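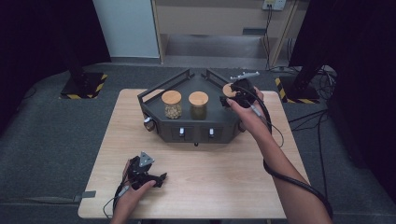 Jars with wooden lids in the five-sided metal tray, one of the tabletop setups at the Dosdale open day.

I'd had the Dosdale open day on my calendar since August, and I almost bailed when I saw the rain. So glad I didn't! It's a home storage place (kitchens mostly, plus some closet stuff at the back), and once a year they open up the workrooms so regular people can wander through and pull on drawers. I am very much a person who likes to pull on drawers.

I got there a little after 8 and there was already a line for the coffee. Dexter Sorensen was taking groups around, seven of us in mine, and he was great with all the questions, including the woman ahead of me who wanted to know about hinges and then wanted to know more about hinges. We did the pantry wall first. It's fine. Lots of pull-outs, very tall, and I kept thinking about who dusts the top.

The jars were what got me. I'm a sucker for a glass jar with a round wooden lid, and three of them sitting together in that dark gray tray looked so good that I started redoing my whole counter in my head. One had something pale and roundish in it, beans or maybe nuts, and the one in the middle had something darker and grainy, kind of an olive brown. I have a bag of lentils at home that would look terrific in there. Right now it's closed with a hair tie.

The tray is a funny shape, five sides, with black rails at an angle along the back and raised sides all the way around. I think it would tuck into a corner nicely, and my kitchen is basically all corners. I also like dark metal against light wood, and the wood-grain tabletop really showed it off. My one worry is crumbs. Raised sides mean crumbs, and I know myself.

After that we had time to roam. The Poltell table had spice racks and a drawer divider I went back to twice. Tanano was doing canisters, pretty colors, lids a bit stiff for my hands. I skipped the Nguyen-Tran talk on small kitchens because it was packed to the door, but the handout is good and I've already stuck it on the fridge.

If you go next year, parking is the pain. There are 200 spaces, and the lot was full by the time I left. Wear flat shoes, eat beforehand (the cookies went fast), and measure your counter before you leave the house. I did not measure my counter. I've got a piece of string in my coat pocket now that's the length of my forearm twice, and I'm going to see if it fits between the toaster and the wall.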